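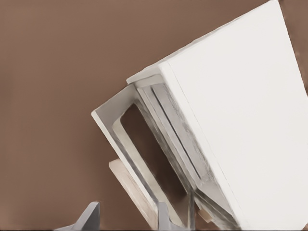
FOR RELEASE: 25 December 2021

Urkton opens its doors in February so the public can watch a robot deal with a toaster oven

CLIRNEN. Urkton, the household robotics firm that has spent the better part of two years teaching a robot arm to do things most people manage before their first coffee, will hold its first public open day in February at the old Clekness print works on the harbour road.

Visitors will see the company's simulation software, Gaete, running live on the big wall screen in the demonstration hall. Inside Gaete, a simulated gripper works in a simulated kitchen with a simulated toaster oven. The tea and coffee will be real, and so will the stairs, which are steep. Please use the side entrance if you would like the lift.

The company is aware of the date on this release. Our web page was due before the new year and everyone who might have talked us out of it had gone home.

What the day is for

Urkton builds control software for robot arms meant for ordinary homes. Before any of it goes near a physical arm, it is tried out in Gaete, where an arm can drive its fingers into a cupboard door at full speed and the only repair bill is somebody's pride. Most of our neighbours in Clirnen know us as the people with the lights on at odd hours. A few have asked, quite fairly, what we do in here. The open day is our answer, and it comes with biscuits.

The main event is a guided session at the wall screen, lasting 2 hours with a break in the middle. An engineer will set the arm a job, let it get on with things and talk the room through what the software is trying to do. The jobs centre on the toaster oven and its door. We did consider something flashier. Then we watched a dozen robot dance videos in a row and went back to the oven.

Gaete was put through 2087 trial runs of the kitchen jobs in the lead-up to this announcement. We would love to tell you they all went beautifully. A selection of the ones that didn't will be shown after the break, at normal speed and then slowly, by popular demand of our own staff. 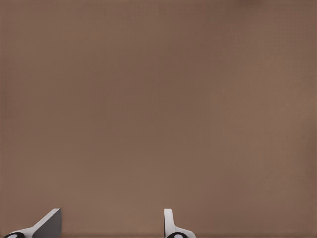

How the session works

Each job starts with the arm being given a new starting position. Guests will be invited to choose one from a list, which is our polite way of stopping anyone from choosing the ceiling. The software then has to work out where the oven is, how to bring the fingers to it and what to do about the handle.

Handles, for the record, are harder than they look. You and I reach for one while thinking about lunch. A gripper has to come in at a sensible angle, stop at a sensible distance and close on the right thing, and it has no interest in lunch at all. Much of the work at Urkton over the past year has been on those last few centimetres, and the engineers have opinions about them that they will share at length if you make eye contact.

The wall screen will switch between views during the session, including the close-up view over the fingers that our team works from every day. It takes a little getting used to. Anyone who feels queasy watching other people's video games may prefer a seat near the back.

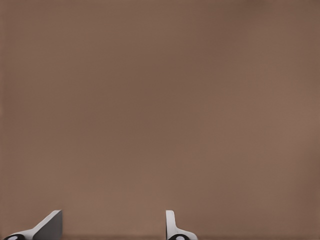 Gripper fingers open, as rendered in Gaete.

Questions are welcome at any time. Past guests at our small trial evening wanted to know whether the arm gets tired (no), whether we do (yes), and whether it could be taught to fold a fitted sheet. On the last point the company has no comment and would ask that the question not be put to the engineers in front of their families.

Also on the program

The workshop next to the hall will be open all day, with benches where visitors can try moving a gripper around in Gaete using a handheld controller. Younger guests have a habit of being much better at it than their parents. There is no prize, as we found during the trial evening that a prize brings out something unpleasant in accountants.

A short talk on simulated kitchens covers why we model the dull parts of a room with such care. It will be given twice, in the morning and again mid-afternoon. If you have ever wondered how somebody can speak for half an hour about a door hinge, either session will do.

The Clekness building itself is worth a wander. The old type cabinets are still along the upstairs corridor, and the smell of ink has outlasted three tenants and one very determined cleaning firm. 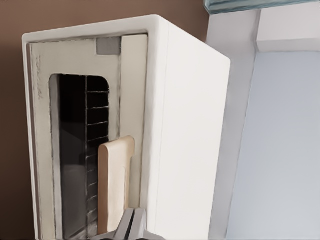
The gripper and the handle of the toaster oven. Simulated view.

Getting in

Admission is free. The guided session is limited to 61 seats, a figure arrived at by putting out every chair we own. The workshop and the talks need no booking. Seats for the session can be reserved through the form on the Urkton website from the first week of February, when the exact day and starting times will also be posted. If your plans change, please cancel so that someone else can have the chair.

Parking at the print works is limited to a strip of gravel with a large puddle in it. The number 471 bus stops across the road and is the better choice in most weather. Bicycles can be left in the loading bay.

Children are welcome with an adult. Dogs, with regret, are not, after an incident involving the biscuits.

About Urkton

Urkton is a privately owned robotics software company in Clirnen. It makes Gaete, a simulation program used to develop and test how robot arms handle household objects. The company moved into the Clekness print works to have more room and promptly filled it with desks.

Media enquiries

Reporters who would like a seat at the session, or a quiet word with an engineer beforehand, can write to the press desk through the contact page on the company's website. Messages will be answered once the office reopens after the holidays. Until then the press desk is eating leftovers.

ENDS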